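The shop scale and the truth

The woman who checks scales for a living does not trust the one in her own kitchen. She said so within a minute of sitting down, in a bakery in Ornholm where she had already given the counter scale a hard look on the way in.

"People think a number on a display is a fact," she said. "It's an opinion. Sometimes it's a good one."

She worked as a county inspector before she went out on her own, and she now takes calls from small sellers who worry they are giving too much away, or who have had a complaint. Most of her work is between Ornholm and Fedcombe: butchers, coffee roasters, a candy store, two yarn shops. She asked that her name be left out, because several of her clients would recognize themselves.

I had gone to her with a simple question. Cheap digital scales are everywhere now, and the boxes promise a great deal. Are they any good? I expected to be told to spend more money, and I was ready not to believe it, given that she earns her living from people who worry about scales.

She didn't say that, or not quite. She said a cheap scale can be fine for a home cook and hopeless for a person selling saffron. What bothers her is the last digit. A scale that shows tenths of a gram has not promised to be right to a tenth of a gram, and few buyers notice the difference. "They paid for the digit," she said. "They never asked who checked it."
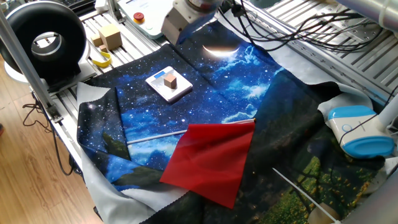 The surface under a scale matters more than most owners want to hear. It should be hard and level. Carpet is bad, a folded towel is bad, and a wobbly card table is worse. She told me about a seller at the Tapsell market who swore her scale was broken and had bought a second one, which was also "broken." The stall was on a slope.

I asked whether this was really a problem for customers or just for people who like being exact. She shrugged. One shop she visited in February was reading 4 grams light on a small bag of tea, every bag, in the buyer's favor. The owner sold 3000 bags a year. "That's 12 kilos of tea," she said. "He was not calm about it."

It's a neat story, and I noticed that all her stories end with the shopkeeper losing money. When I put it to her that errors must run the other way too, she agreed right away. Those owners, she said, don't call.

She is no kinder about the new shop systems that tie the scale to the register. Floltska, the one most of her clients have been sold, keeps a record of every weighing. One roaster proudly showed her his log, with 2618 entries in it. She set a test weight on the pan and it read 2 grams off. "So he had 2618 wrong numbers, very well organized."

Her advice is dull, and I believed it more for that. Buy one decent test weight and keep it in its case. Let the scale warm up. Zero it with nothing on it, put the weight in the middle, write down what you see, then try the corners. Do it every morning for a week before deciding anything.

I asked what she does about the scale at home.

"I bake by the cup," she said, and went up to order another coffee.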